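Por qué los años corren más cuando eres mayor

Pregunta a cualquier persona de más de cuarenta años qué tal ha ido el curso. Te dirá que se le ha pasado volando. Luego pregúntale a alguien de siete. Te dirá que el curso ha durado lo que tarda una piedra en volverse arena, y que encima faltan dos semanas.

Los dos han vivido el mismo curso. Empezó en septiembre para ambos y tuvo los mismos lunares de lluvia y los mismos resfriados. Entonces, ¿quién miente?

Ninguno. Hay dos tiempos distintos y los mayores tienen la mala costumbre de llamarlos igual.

El primero es el tiempo de los relojes. Va siempre al mismo paso y no le importa si estás en el dentista o en el parque de atracciones. Es un tiempo bastante soso, pero gracias a él salen los trenes.

El segundo es el tiempo que notas por dentro. Ese se estira y se encoge como un chicle. Diez minutos esperando a que se enfríe la sopa son larguísimos. Diez minutos de recreo caben en un bolsillo.

Vamos con la primera explicación, la de las rebanadas. Imagina que toda tu vida es una barra de pan. Si tienes cinco años, el último año es una quinta parte de la barra: con eso meriendas de sobra. Si tu bisabuela tiene 73, su último año es una rebanada tan fina que se transparenta. El año es igual de largo en el calendario, pero comparado con lo que ya ha vivido es poquita cosa.

A mucha gente la explicación de las rebanadas le parece redonda. A otros filósofos les parece sospechosa, que es la manera que tienen los filósofos de pasarlo bien. ¿De verdad comparamos cada año con toda la vida? ¿Quién se acuerda de toda la barra? Tú ni siquiera te acuerdas de haber aprendido a andar, y eso que seguramente te aplaudieron mucho.

La segunda explicación tiene que ver con las novedades. La primera vez que vas a la playa te fijas en todo: en la sal, en el cubo, en ese señor que duerme con un periódico en la cara. La cabeza guarda montones de recuerdos y luego, al mirar atrás, aquel día parece enorme. Los mayores hacen muchas veces lo mismo: mismo autobús, mismo café, misma queja sobre el café. De un martes así la cabeza apenas guarda nada. ¿Para qué, si ya tiene otros idénticos?

Afroza Mridha, que da un taller de preguntas difíciles en la biblioteca de Dirkby, lo prueba con un juego. Pide a los niños que cierren los ojos y levanten la mano cuando crean que ha pasado un minuto. Las primeras manos suben enseguida. Hay quien la levanta tan tarde que los demás ya se están poniendo el abrigo. Su gata Sultana también asiste y no levanta nada.

Queda la pregunta más incómoda. Si un año te parece larguísimo y a tu padre cortísimo, ¿cuánto ha durado de verdad? Puedes contestar «lo que diga el reloj», y es una respuesta muy decente. Pero el reloj no ha vivido el año, solo lo ha contado. Si la única cosa que tenemos del tiempo es cómo lo notamos, quizá el tuyo fue más largo en un sentido que importa.

O quizá no. Llevamos más de 2000 años discutiéndolo y todavía no hay prisa.

Un experimento para casa: elige una tarde aburrida y haz tres cosas que no hayas hecho nunca. Valen cosas pequeñas, como merendar debajo de la mesa o volver del colegio por la otra acera. Por la noche, antes de dormir, piensa si la tarde te parece larga o corta. Apúntalo. Repítelo dentro de un mes con un adulto, que protestará porque no tiene tiempo. Pregúntale cuál de los dos. 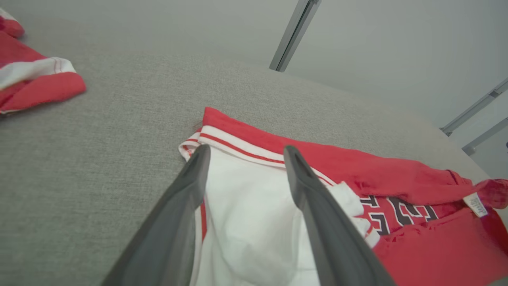
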